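Visit report: Tilmont handling laboratory, Hellham

Purpose of the visit

Our working group is revising its guidance note on bench-mounted arms used for picking trials. The Hellham site was chosen after Tilmont offered access to its written procedures and to a cell in ordinary use. The visit took place in March and began at 9.30 with a site induction.

Documents seen

Tilmont keeps one risk assessment per cell and a shorter task sheet for each set of objects. Procedure 326 covers changes of tooling. Under it, any new bracket, gripper or cable route is treated as a modification and the assessment is reopened. The sheet must be signed before the arm is run above reduced speed. Force limits are taken from the Hagedorn handbook, which Tilmont has adopted in full apart from the section on mobile bases.

The logbook was up to date. Entries gave the operator, the program version and the payload setting. In two entries the payload had been left at the value for the previous tool, and both had been closed with a corrective note.

The cell

The arm is mounted at the rear of a table and reaches forward to a shallow tray at the front edge. The gripper hangs from a white 3D-printed bracket on the wrist. Tilmont's rule for printed parts is inspection every 2,000 cycles, with replacement at any visible crack. We asked how the interval was set and were told it came from the earlier Plimar trials. No test report was available on the day. 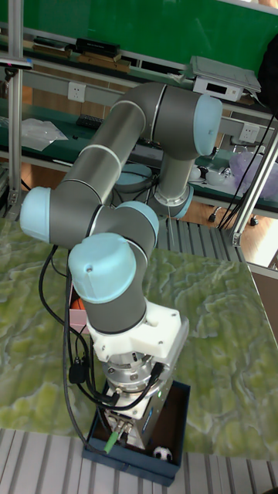 Findings

1. Cable management. Black cables hang from the wrist in loops and drape over the table surface. The procedure requires slack to be checked by hand at both ends of the working range. We recommend that it also state a maximum loop size.

2. Tool mass. The payload value should be confirmed by a second person after each tooling change. Tilmont accepted this.

3. Speed. Setting-up is limited to 70 mm/s at the tool, a lower value than our present note asks for. We propose to adopt it.

4. Printed parts. The inspection interval needs evidence behind it. Tilmont will send the Plimar data.

Items carried forward

Revised wording for section 2 of the guidance note, covering printed brackets and wrist cabling, will be circulated once the data has been received.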